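Week 5 notes: rights windows and why small streamers go under

OK, picking up where we stopped, at the Benenier case. Quick recap for those of you who missed it: Benenier was a streaming service for second-tier handball and volleyball, and it bought its rights in two-year windows. Two years sounds fine until you remember it took them most of the first season just to get the app onto smart TVs!

So the thing I want you to get comfortable with is cost per live hour. Take what you paid for the rights, add production, divide by the hours you really put on air. Benenier showed 798 hours in its first season and 1332 in its second, and everybody in the room last year said great, growth. But look at where the extra hours came from (mostly youth matches with one camera and no commentary), and then look at the viewing figures in the reader, page 50. Flat as a pancake.
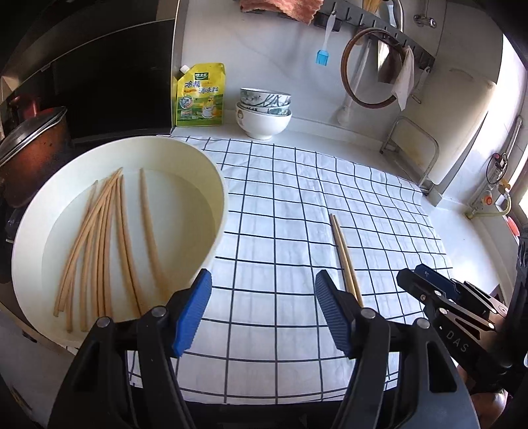
Long sticks in a basin of water, with black grippers close by.

Now, sublicensing. This is when you hold the rights and sell part of them on, say highlights only, or one territory. Dadham did this with its cycling package and I love this case, because they kept the live races and let Sarantis have the clips. Sarantis got a cheap way into the sport, Dadham got cash up front, and the race organizer got more eyeballs. The organizer did have to agree to it, so please read the consent clause before you write your answer – half of last year's papers skipped it and it cost them marks.

Achilleas Mavromatis is coming in to talk about the Zivley renewal, which he negotiated from the league's side. Bring questions! I'd like somebody to ask him about the matching right (the old broadcaster gets to equal any rival bid), as I think it scared off at least one bidder and he thinks I'm wrong.

For next time, read the Zivley term sheet and work out who carries the cost if a match is moved at short notice. One page is plenty. Drafts go in the course folder by June 29, 2024, and if you're stuck on the arithmetic come and find me after class.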